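Nekex two-arm table sorter: open day at Ullunstead
Posted in October by the Gwilliam workshop desk
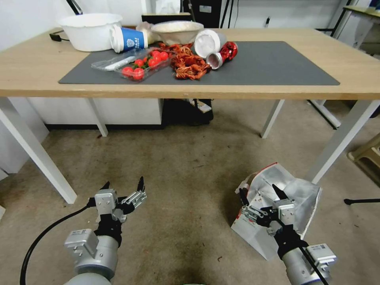
We had 23 people through the Ullunstead workshop on Monday, and most of them stayed far longer than they'd planned! The Nekex works with a many-fingered hand on each arm, and it's the mix of things it gets asked to handle that makes it such fun to watch — cherry tomatoes, paper cups, crumpled bags, heaps of cord.

Visitors could choose what it went for next (the foil bags were the clear favourite). Runs began at 3 and the last finished well after 4.

The Nekex is on our hire list now, with the Prullent table mat included. Demonstrations can be booked at the Ullunstead desk.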